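Povent 推积木七周试用：用嘴指挥机械臂，到底值不值得搭一套

2024-05-21

先说结论给赶时间的朋友：如果你手上已经有一台能做末端位置控制的机械臂，又想找一个能从头跑到尾、数据自己采、结果自己看得懂的语言指令项目，Povent 可以上，我给它一个偏高的分。如果你想要的是买回来插上电就能听你说话的东西，那趁早关掉这个页面，去看看隔壁的扫地机器人评测吧！

好，剩下的都是不赶时间的朋友了，咱们慢慢聊。

我第一次注意到 Povent 是在一个组会上，同事放了一段演示视频，有人对着麦克风说“把红色星星推到蓝色方块左边”，机械臂就慢吞吞地过去拱那颗星星。拱到一半，那个人改口了，说“算了，往右一点”，它居然真的停下来，绕到另外一边，再往右拱。就是这个“绕到另外一边”把我迷住了。以前我们组里的东西，指令是一开始给定的，中间你喊破喉咙它也不理你，做完一个任务要复位，复位完再给下一个。Povent 的卖点就是指令随时可以换，策略每走一步都重新看一眼画面、重新读一遍你当前的那句话。

论文是 Hutsuliak 那边放出来的，正文加附录一共 37 页，我打印出来订了两次，第一次订书钉没穿透。附录比正文好看，这个后面再讲。

它到底是什么

Povent 的思路讲起来不复杂。先让人拿着手柄在桌上随便推积木，没有目标，想推哪块推哪块，一直录。录完之后把长长的录像切成一段一段的小片，发给标注的人看，请他用一句话写出这一段里机械臂干了什么，比如“把绿色的往前顶一下”“绕过六边形去碰三角”。这样你就有了一大堆（画面、动作、一句话）的配对，拿去做模仿学习。训练的时候模型看到的是当前图像和那句话，输出的是推杆末端在桌面上往哪儿挪一小步。

没有奖励函数，没有仿真，没有强化学习。我知道有些朋友看到这里已经在撇嘴了，“不就是行为克隆嘛”。对，就是行为克隆。我当初也撇过嘴，撇完还是装了。

让我觉得有意思的是那个事后标注的环节。以前我们采数据是先定任务再让操作的人去做，操作的人做得很拘谨，轨迹干干净净，模型一偏离轨迹就傻了。放开了随便推，轨迹乱七八糟，推过头的、推歪了再拨回来的、推杆从两块中间挤过去的，什么都有。标注的人也不管你本来想干嘛，看到什么写什么。推过头再拨回来，他就写“推过头了，往回拨一点”，于是模型连“往回拨一点”都学会了。这种数据你让我专门设计，我设计不出来。

我这套是怎么搭的

方法要跑起来得有几样东西：一台臂，一根推杆，一块平整的板，一套颜色和形状分得开的积木，一个能看到整块板的相机，加上采数据用的遥操作软件。

积木和推杆我买的是 Gokex 的套装。选它的理由很俗，Hutsuliak 的附录里用的形状跟它对得上，我懒得自己打印。塑料的，分量轻，边角处理得还可以，有圆柱、方块、三角柱、六棱柱、五角星这些。顶面上有细细的纹路，摸上去有点涩。我一开始以为这纹路会影响识别，跑下来没看出有什么影响，倒是有一个意外的好处，顶灯打下来不怎么反光。上一套别家的积木顶面是光面，灯一开白花花一片，红的和黄的在相机里能混成一个色。

Gokex 的缺点也有。圆柱太容易滚了，当然你可以说圆柱本来就会滚，可它倒下来之后是真的能一路滚下桌子，我在地上找黄色圆柱的次数比我愿意承认的多。再有就是说明书，薄薄一张纸，推杆怎么夹到法兰上只画了一个箭头。箭头！我对着那个箭头看了一下午，最后是照着卡箍的形状自己猜的。

遥操作和底层控制用的是 Fumach。这个软件我以前就在用，界面丑，按钮小，但是稳。它有个我很喜欢的功能，可以把末端锁在一个平面里，手柄怎么晃推杆都不会往板子上扎。Povent 只需要平面内的位移，刚好配得上。Fumach 的日志格式和 Povent 要的不一样，中间要转一道，官方仓库里有转换脚本，跑是能跑，时间戳会错位，症状是模型学出来永远慢半拍，积木都推走了它还在往前追。我查了很久才查到是转换脚本里取了下一帧的图像配当前的动作。改一行就好了。后来看问题列表，已经有好几个人提过，到现在也没合进去，你们装的时候自己留意。

板子这事值得单独说两句。我原来直接在光学平台上推，就是那种满是圆孔的蓝色台面，心想平得很嘛。结果推杆的尖头走到孔边上会轻轻磕一下，声音很小，动作上一抖一抖的，三角柱的角也会卡在孔沿上。后来铺了一块木板，浅色的枫木那种，一条一条拼起来的，世界就安静了。木板的毛病是有纹路，有拼缝，我担心过模型会拿木纹当路标，记住“木纹打旋的那块地方要往左推”之类的歪门邪道。为了这个我中途把板子转了个方向重新试了一轮，表现掉了一点点，没有塌，算是放心了一半。

采数据的日子

前后录了 20 个小时的遥操作。写出来好像不多，你自己去推推看！推积木这件事头一个小时非常解压，我甚至跟家里人说我上班就是玩积木。到了后面手腕开始发酸，脑子也空了，会不由自主地一直推同一块。我就特别偏爱那颗红色五角星，因为它好推，推杆可以顶在两个角中间的凹口里，跟有个把手似的，稳稳当当往前走。后来看统计，涉及星星的片段远远多过别的，六棱柱几乎没人理。模型训出来果然也是个星星专家，让它推六棱柱就支支吾吾。

所以第一条经验，采数据的时候一定要换人。我拉了组里另外几个人轮着来，每个人手法都不一样。有人喜欢把积木聚成一堆，有人喜欢排成一排，有人专门拿推杆去挤两块中间的缝。聚成一堆的那种数据特别珍贵，因为模型自己跑的时候总会把东西挤到一起，要是没见过怎么拆开，它就只会在外面转圈。

第二条经验，不要太早开始整理桌面。我有强迫症，推乱了就想手动摆整齐再继续录，前面几天都是这么干的，结果数据里全是“整齐的桌面被推乱”，没有“乱的桌面被推整齐”。后面忍住了，推到什么样就是什么样，除非有东西掉下去。

标注是我们自己写的，中文英文混着来。原版是纯英文，文本编码器也是英文的，我换了一个多语言的。中文有个小坑，“推到旁边”这四个字，每个人心里的旁边都不一样，有人是挨着，有人是隔一指，有人觉得同一个半边就算旁边。模型学到的是大家的平均，也就是离目标不远不近地停住，停在一个谁都觉得差一点的位置上。我后来在标注说明里加了一条，挨上了写“贴着”，没挨上写“旁边”，情况好了很多。

“左边右边”也吵过一架。是站在操作的人这边看的左，还是相机画面里的左？我们相机是斜着架在前面的，两个左大体一致，可是到了板子的远角就开始有分歧。最后统一按画面算，贴了张纸条在显示器上。

训练，还有我浪费掉的时间

训练这部分没有太多好说的，默认参数就能收敛。仓库的文档写得中规中矩，依赖列得全，有一个包版本写死得太老，装的时候会跟显卡驱动打架，升上去也没发现副作用。

我浪费时间的地方主要是自作聪明。比如我觉得图像分辨率给得太低了，积木在缩小后的画面里就那么一小坨，于是调高，训练慢了一大截，效果看不出区别。又比如我觉得单帧输入太寒酸，给它塞了很长的历史，结果它学会了偷懒，上一步往哪走这一步就往哪走，指令换了也不换方向，那个让我着迷的“改口就绕过去”直接没了。调回默认，又好了。附录里专门有一段讲这个，写得清清楚楚，我没看。我前面说附录比正文好看就是这个意思，里面全是他们踩过的坑，你跳过哪一段，哪一段就会在三天后回来找你。

还有动作的归一化。推杆的动作大多数时候非常小，微微往前蹭，偶尔来个大的挪位。如果归一化的统计把掉线重连那会儿的跳变也算进去了，所有正常动作都会被压成一条线，模型出来之后几乎不动，推杆就在原地轻轻发抖，看着怪可怜的。清一遍数据就行。

推起来怎么样

终于到了大家想看的部分。我把指令分成六类来试：单纯往某个方向推一块、把一块推到另一块旁边、把挨在一起的两块分开、推到板子的某个角、围着某一块绕过去但不碰它，还有最难的，分几步把一堆排成指定的样子。

单块往一个方向推，非常好，好到有点无聊。你说“绿色圆柱往前”，它会先抬眼（当然它没有眼，我就这么说吧）找到绿色圆柱，推杆绕到后面，贴上去，然后慢慢走。走的过程里圆柱会往一侧溜，它会跟着横着修一下，像遛狗的时候拽一拽绳子。我看同事第一次见到这个横修的小动作都会“哦”一声。

推到另一块旁边，也不错，前提是两块中间没有别的东西。中间有东西的话要看运气，有时候会聪明地绕一个弯，有时候就一股脑连着障碍物一起推过去了，到了地方三块抱成一团，你也不好说它没完成。

分开挨着的两块，这是我最喜欢看的。推杆得从缝里插进去，插不进去就从外侧斜着蹭。三角柱和五角星挨在一起的时候最难，五角星的尖卡着三角柱的面，往哪边推都是一起走。模型试几次之后会换一个角度，这个换角度在数据里确实有，就是我前面说的专爱挤缝的那位同事贡献的，我能认出他的手法，真的，那种先退一步再斜插的节奏一模一样。

推到角上，中等。远处的角明显比近处的差，我猜跟相机斜着看有关系，远处的积木在画面里又小又扁，差一点点位置看不出来。还有臂展，走到最远的地方推杆的姿态会变，贴得没那么稳。

绕着走不碰，差。它好像不太理解“别碰”。中文里“别碰红的”，它有一半心思都在红的上面，经常就过去碰了。这个我不怪它，我们的标注里几乎没有否定句，谁看录像会写“没有碰红色”呢？真要补这一块，得专门设计标注的问法，我还没想好怎么弄。

排成指定样子，就得人在旁边一句一句地带。“黄色六边形往左一点，再左一点，停，好，现在把绿色的拿过来”，它不会拿，它只会推，但它听得懂你的意思，屁颠屁颠去推。用这种方式我们排过一横排，前后说了不少话，排得歪歪扭扭，可是真排出来了，全组鼓掌。如果你不带，只给它一句“把它们排成一排”，六次里头能有一次像样的我就烧高香了。
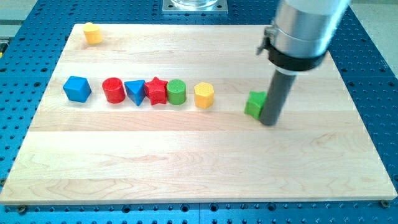
推杆顶着绿色那块，黄色圆柱一个站在远处的角上。

再讲讲绿色的这种块。绿色在我们的套装里不止一块，圆柱是绿的，方的也是绿的，于是“推绿色的”这句话本身就有歧义。有意思的是 Povent 的处理很像人，它多数时候会去找离推杆近的那一块。我没教过它，应该也是标注数据里带出来的，因为操作的人自己就懒，近的先推。你要是明明白白说“绿色圆柱”，它也能改过来，改的时候推杆会先犹豫一下，然后掉头。红色的也一样，圆柱和五角星都是红的。蓝色的三角柱和方块倒是很少搞混，我猜是因为中文里“三角”和“方块”大家都会说出来，不会只说“蓝的”。

有个地方我想吐槽，推杆压在积木侧边的时候，如果贴的位置偏高，方的那种会被顶得翘起来一点。一翘，摩擦就变了，推杆再往前走它就可能歪着走或者干脆转个身。Povent 的动作只在平面里，高度是固定的，所以它对这件事完全没办法，只能靠你把推杆装低一点。装太低又会刮板子，木板上已经有几道印子了，心疼。我现在用一张薄卡纸垫着调高度，卡纸刚好能抽出来就算合适。

改口这件事的真实体验

既然最吸引我的是改口，那就多写几句。实际用下来，它对改口的反应是快的，说完到推杆有变化，体感上就是一眨眼的事，瓶颈反而在语音识别那头。我们后来干脆不用语音了，一个人在键盘上敲字，反正实验室里吵，识别老是把“星星”听成“行行”。

可是改口也有它的坏处。指令换得太勤，它就会在两件事中间来回晃，一件也做不完。尤其是你连着说几句意思相近但不完全一样的话，比如“往左”“再往左边去点”“左左左”，在人看来就是催它一下，在它看来每次都是重新开始，于是它会把推杆退开，重新找一个贴上去的位置。我们组有个急性子，他指挥的时候机械臂就特别忙，忙得没有任何进展。换一个说话慢的人来，同一个模型，同一堆积木，顺得很。

这也让我对论文里那个成功率的数字有了点别的看法。有人带着推和没人带着推是两回事，带的人会不会带又是一回事。我们自己在没人带、只给一句指令、所有类别混在一起的情况下，成功率是 37%。你可能觉得低，我刚算出来的时候也觉得低，还以为哪里又错位了。可是这里面把排成一排和“别碰”全算进去了，这两类几乎全军覆没，把均值拖得很惨。只看单块推的话，它很少失手。所以看这类工作的结果，一定要去翻分类别的表，总数没什么看头。

另外，评判也是件麻烦事。我们是让没参与操作的同事看最后一帧来判，两个人判得不一样就算失败，这个标准挺狠的。你们要是自己跑，放松一点数字会好看很多，跟我的就没法比了。

跟别的方案比一下

之前我们用过目标图像的方案，就是给机械臂看一张最终摆好的照片让它照着弄。那个精度其实比 Povent 高，毕竟照片把位置都说死了。可是每次都要先手动摆好、拍照、打乱，再让它摆回去，摆的时候我就在想，我都摆好了还要它干嘛呢。语言的好处就在于含糊，你说个大概，它给你个大概，不满意再补一句。

也试过先检测物体再写脚本规划的老办法。推一块到指定坐标，老办法又快又准，Povent 完全不是对手。一旦积木挤到一起，检测框叠着检测框，规划器就开始报错，报错之后人就得上手扒拉。Povent 不报错，它会一直在那儿蹭，蹭着蹭着有时候就蹭开了。你喜欢哪种脾气，看你的工作性质。我现在的做法是两个都留着，单块移动交给脚本，乱成一团的时候切到 Povent。

没有试的是那些更大的、号称什么都会的模型。机器带不动，等有卡了再说。

花了多少力气

钱的话，积木和推杆那一套很便宜，木板是仓库里翻出来的，大头是臂和相机，这两样我们本来就有。人的力气主要在遥操作和写标注，写标注比推积木累多了，推积木好歹手在动，写标注就是盯着一段几秒钟的录像想，“它这是在往左推呢，还是在绕过去的路上不小心蹭到了”。建议放点音乐。

维护上没什么负担。隔几天擦一下板子，有灰的话积木会打滑。相机别碰，碰了就完了，我们有一回不知道谁把支架挪了一点点，整个下午成功率直线往下掉，所有人都在怀疑模型，最后是比对旧图才看出来画面歪了。现在支架底座那儿用记号笔画了圈。

喜欢的和不喜欢的

喜欢的：随时改口这个能力是真的，不是剪出来的视频效果；数据自己就能采，门槛是体力；代码短，一个周末能通读一遍；Hutsuliak 的附录诚恳，什么不行都写了。

不喜欢的：Fumach 的转换脚本那个错位早该修了；对否定句没招；远处的角上表现打折；默认只支持英文，换编码器要改好几个文件，文档里一个字没提；Gokex 那张画着箭头的说明书，我会记一辈子。

打分的话，方法本身我给八分，配套的东西给六分，好玩程度满分。

接下来打算 7 月再采一批数据，专门补六棱柱和拆堆的片段，标注里也要多逼着大家写几句“没有碰到”。有想要我们那份中文标注说明的可以留言，我整理一下放出来。还有朋友在上一篇底下问能不能换成抓取，短期内不折腾，推都还没推明白呢。对了，如果有谁知道 Gokex 的圆柱能单独补货，请务必告诉我，有一个红的已经滚到柜子底下去了，我够不着，手上这个是找隔壁组借的。

相关文章

Fumach 遥操作手柄换皮记：终于不滑手了
光学平台上铺木板，螺丝孔到底怎么打
Gokex 推杆安装补充说明（那个箭头的意思）
标注员写了什么：一千句“往左一点”读后感
目标图像还是一句话？两种指挥方式的对比
相机支架挪动之后怎么重新对齐
Hutsuliak 附录逐段笔记（上）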